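Imdale | Racks | Rails | Hooks and Clips | Spare Parts | Contact

Print this page | E-mail this page

Prendasier Garment Rack, Gray

Item 441. Supplied by Funusgate.

The Prendasier is a freestanding metal rack for drying and hanging clothes indoors. It is sold flat in one carton and goes together without cutting or drilling. The finish is gray on all metal parts. Joints are molded plastic in a lighter gray.

Hanging positions

The main tube is round and takes ordinary hangers. A flat perforated rail is fitted directly under it, punched with one row of heart-shaped holes at even spacing. Hanger hooks can be dropped into the holes so that garments stay apart and do not slide together when the rack is loaded from one end. A second, narrower rail sits a little lower and farther back. Its holes are smaller, hearts and rounds, and are intended for thin wire hooks, sock clips and children's hangers. Thick wooden hangers with a heavy hook may not seat in the narrow rail. Use the main tube for these.

Two parallel rods run across the lower part of the rack and are held by clamp fittings. They are meant for towels, trousers and other items laid over without a hanger.

Assembly

Allow 3 people-hours for a first assembly if the Cao extension is fitted at the same time. The rack alone is much quicker. Lay out all tubes before starting and sort them by length. Fit the legs to the plastic joints first, then the short braces, then the uprights. Leave every screw a half turn loose until the top tube is on. Tighten from the bottom up.

The perforated rails have a front and a back. The punched edge is slightly raised on the back face, so check with a fingertip before fixing. A rail mounted the wrong way round will still hold but can snag knitwear.
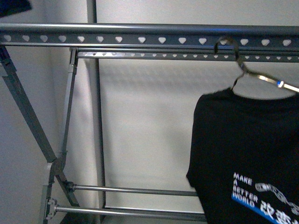

Clamps should be closed by hand until the rod no longer turns, then given one quarter turn with the key. Overtightening marks the finish and does not increase the load rating. Recheck after the first week of use.

Load and care

Maximum total load is 127 lb, spread evenly. Do not hang the full load from one side. Wipe metal parts with a damp cloth and dry them. Do not use bleach or scouring powder on the joints.

Spare parts

Joints, clamps and both rails are available singly. Quote item 441 and the part letter stamped in the assembly sheet. Orders of over 200 pieces are shipped by pallet from Funusgate and need a delivery contact.

Parts questions: Huệ Phí, Imdale spares desk.

Back to Racks | Next item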